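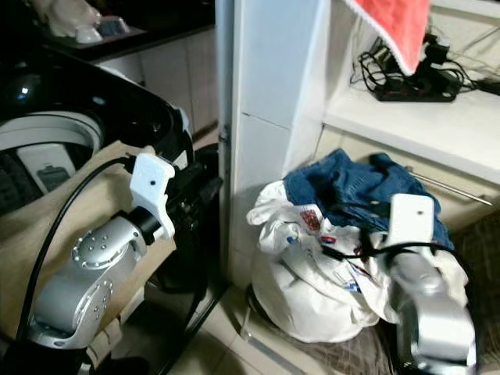
4. Setting up a diary for transcription

This section covers getting a wartime diary out of its biscuit tin and into Pestico in a state other people can read. It assumes you've installed the program (Section 2) and made peace with your scanner (Section 3). The examples come from the Antoniuk diaries, kept by a signals corporal who served for most of the war and complained for all of it.

4.1 Before you open the program

1. Wash and dry your hands. Skip the white cotton gloves. They look splendid on television and they tear pages.

2. Number the pages lightly in soft pencil, bottom outside corner. Number the blank ones too. Corporal Antoniuk left 10 blank pages in his second notebook and then carried on from the back, upside down.

3. Write down anything tucked between the pages, and where it was tucked. Ration cards, pressed flowers and IOUs all get a slip of paper with the page number.

CAUTION: Don't remove rusty staples yourself. If the cover is held on by rust alone, leave it to a conservator.

4.2 Creating the diary record

1. Choose File, then New Diary. Give it a short name. "Grandad's war" is already taken, 73 times.

2. Enter the writer's name as it appears on the service papers. If the family spells it differently, put that in Other Names. If the army spelled it three ways, put in all three.

3. Choose a unit from the list. If the unit was merged, renamed or quietly disbanded partway through, pick the first one and add the rest under Transfers, in order.

4. Set the date style. Antoniuk wrote day first until he was posted alongside people who wrote month first, after which he did whichever he felt like. For a writer of this kind, choose Mixed and confirm each entry by hand.

5. Click Save. Pestico doesn't save for you, despite the little disk symbol in the corner, which is decorative.

4.3 Typing it up

1. Type what's on the page. Keep the spelling mistakes, the missing commas and the opinions of officers.

2. Put square brackets around anything you're guessing at, with a question mark inside the closing bracket: [Fukstead?]. That one took us a month. It was a transit camp, and he had spelled it correctly.

3. Use the Strike button for words the writer crossed out. If a censor did the crossing out, use Censored instead. The two buttons are side by side and look the same.

4. Stop at 2,000 words a sitting. Past that point, everybody's handwriting turns into your own.

NOTE: Page 97 of the first notebook is a sketch map of Skivaneck with north at the bottom. Scan maps as they were drawn. You can add a north arrow in Captions, but don't rotate the scan.

4.4 Checking

1. Have a second person read the typed text aloud while you follow the original. Tea is permitted in the next room.

2. Compare dates and places with the unit's official war diary. Where they disagree, record both in Notes and leave the transcript alone.

3. Tick Ready for Review. Dalia Ķēniņš reads every diary before it goes into the shared collection, and she will find the thing you hoped she wouldn't.

If the Ready box is greyed out, go back to 4.2, step 5.

Questions about this guide: use the Contact page | Guide last revised Monday, July 23, 2018 | © Pestico | Back to top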